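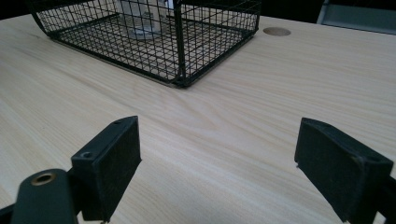 *Fig. 1. Black wire mesh basket on a light tabletop.*

# Loose Storage and Food Waste in Shared Student Kitchens

Household Studies, second-year project, Erstead College

## Background

Flellar House and Brondale House are two residence halls with the same floor plan. Each floor has one kitchen shared by 9 students. In both halls the cleaning staff had complained about spoiled food in the cupboards and refrigerators. We wanted to find out how much food was being thrown out, what kind it was, and if the way it was stored made any difference.

Earlier coursework on this topic mostly looked at refrigerators. We included dry goods and produce kept at room temperature, which take up more than half of the shelf space in these kitchens.

## Method

The study ran for four weeks, starting in February. One kitchen in each hall took part. Students put all discarded food in a marked bin, and we sorted and weighed the contents every evening at 8 p.m. Peels, bones and coffee grounds were left out of the totals.

In the Flellar kitchen we changed the storage. Onions, potatoes and fruit were moved out of plastic bags and into open baskets. Rice, pasta, oats and beans went into clear jars with the month of purchase written on tape. The Brondale kitchen was left as it was.

At the end we handed out a one-page survey with questions on shopping habits, cooking for one, and who cleans out the shelves. Open baskets and clear containers are easy to find in most discount stores, and we set a limit of 100 dollars for the whole kitchen. 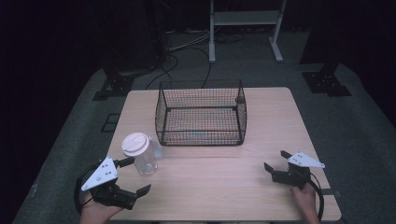

## Results

The Flellar kitchen threw out 311 grams of dry goods over the four weeks. Brondale threw out 784 grams. Most of the Brondale amount was rice and flour from bags that had been opened and pushed to the back of a cupboard.

For produce the gap was smaller. Potatoes and onions lasted longer in the baskets, but soft fruit spoiled in both kitchens, mainly in the third week when many students had exams and ate on campus. Bread was a problem in both halls and our changes did nothing for it.

In the survey, students at Flellar wrote that they bought fewer duplicates. Two said they did not like sharing jars and went back to keeping their own bags in their rooms. We could not weigh what they kept there.

## Limits

Two kitchens is a small sample. Students knew they were being studied and may have been more careful than usual. The Montoya grocery next to Brondale also had a sale on flour during the first week, which may have raised the total for that kitchen.

## Further work

A second round in the fall should include bread and leftovers, and should switch the two kitchens halfway through.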